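棚の前で指を選ぶ　飲料補充用グリッパー2種を試す

2019年8月9日

コンビニの飲料棚にペットボトルを並べる作業は、人がやれば数秒で終わる。ロボットにやらせると、まず指の形で悩むことになる。棚板と棚板の間隔は狭く、商品は隣同士が触れるほど詰まっている。工場のコンベヤーで使う太い平行グリッパーをそのまま持ち込むと、狙ったボトルをつかむ前に隣のボトルを押してしまう。

Clenderoは、店舗向けの補充アームを開発している会社である。今年の2月から、手先に付けるグリッパーの比較を続けてきた。候補は2つ。ひとつはAdusの平行型で、硬い樹脂の指が左右からまっすぐ閉じる。もうひとつはLahlouの先細型で、2本の指が先端に向かって斜めに寄り、先に当て物が付いている。アームとコントローラーはどちらの試験でも同じGrasentの製品を使い、手首に小型カメラを1台載せた。

試験場所は、社内に組んだ売り場である。白い金属の棚に市販の飲料と菓子を並べ、照明も店舗に近い明るさにしてある。課題は、指定された1本を棚から抜き、かごに移し、次に同じ位置へ戻すというもの。これを1種類のグリッパーにつき60回行い、隣の商品を倒した場合、つかみ損ねた場合、途中で人が止めた場合を失敗とした。

平行型の成功は41回だった。前列の端にあるボトルは問題なく取れる。指の面が広いので、つかんだあとに胴が傾くこともほとんどない。失敗の多くは列の中ほどのボトルで起きた。指を差し込むすき間が足りず、隣のボトルを横に押しながら入っていく。押されたボトルがさらに隣を押し、列の端で1本が棚から落ちることもあった。

先細型は、この差し込みに強い。先端がほぼ閉じた状態で近づき、ボトルの肩のあたりで開いて、胴に沿って下ろしていく。すき間が狭くても、先に入った細い部分が左右のボトルを少しずつ分ける。担当者の間では、人が指先で本を抜くときの動きに近いという感想が出ていた。
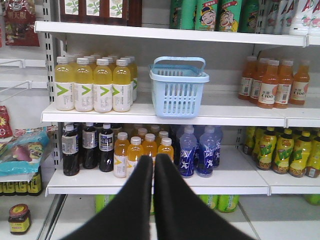 ただし、成功率だけで先細型に決めるわけにはいかない。気になるのは保持力である。先端でつかむ面積が小さく、重い商品を持ち上げて速く振ると、下側が遅れて揺れる。揺れたまま棚に戻すと、底が棚板の縁に当たる。アームの速度を落とせば収まるが、その分だけ1本あたりの時間が延びる。夜間に棚全体を補充する用途では、この遅れが積み重なる。

缶の扱いでも差が出た。缶はペットボトルのようなくびれがなく、表面が滑りやすい。平行型は面で押さえるため安定していたが、力を上げすぎると缶の胴がへこんだ。先細型は当て物が缶の丸みになじみ、弱い力でも滑りにくい。反対に、少し上をつかむと缶が振り子のように傾く。つかむ高さを低めに指定し直してからは落ち着いた。

手首のカメラの位置も、途中で見直しが必要になった。平行型では指が画面の左右に分かれ、中央は開いている。先細型では指が画面の下から中央へ向かって伸び、肝心の前列のボトルを一部隠してしまう。認識ソフトは、隠れた部分が多いと商品の種類を取り違えた。とくに、同じ図柄でラベルや中身の色だけが違う商品が上下の段に並ぶと間違いが増えた。

対策として、Clenderoは近づく前に一度止まり、やや離れた位置で棚を撮る手順を加えた。そこで商品の位置を決め、最後の接近中はカメラの映像を位置の微調整だけに使う。カメラを高い位置へ移す案も試したが、今度は上の棚板に当たりそうになるため、元の位置に戻している。

コントローラー側の設定にも触れておきたい。Grasentのコントローラーは指の開閉量と力を別々に指定できる。平行型は初期値のままでほぼ使えた。先細型は、開く途中で隣のボトルに触れるのが前提なので、触れた瞬間に異常と判断して止まってしまう。しきい値を上げすぎると、本当に引っかかったときに止まらない。この調整だけで作業日が何日もつぶれたという。商品の並べ方を変えるたびに見直すようでは、店舗には出しにくい。

保守の手間はどうか。平行型の指は拭けば済み、傷が付いても動作には影響しにくい。先細型の当て物は消耗品で、試験の途中に一度交換した。交換は工具なしでできるが、取り付けがわずかにずれると左右の先端がそろわず、閉じたときに片側だけが先に触れる。交換後には必ず位置合わせの手順を走らせるよう、作業書に書き足された。

現時点での社内の見方は、ボトル中心の棚には先細型、缶や紙パックの多い棚には平行型、というところに寄っている。店舗で2種類を付け替えながら使うことも検討しているが、付け替え装置を載せると手首が重くなり、棚の奥まで入りにくくなる。当面は先細型を基本とし、指の根元を短くした試作品で保持力の不足をどこまで補えるかを調べる予定である。

次の試験では、前列が抜けて奥の商品だけが残った棚を扱う。指を奥まで伸ばすと、手首の部分が上の棚板に近づく。先細型の長い指がここで有利になるのか、揺れが大きくなって不利になるのか、まだデータはない。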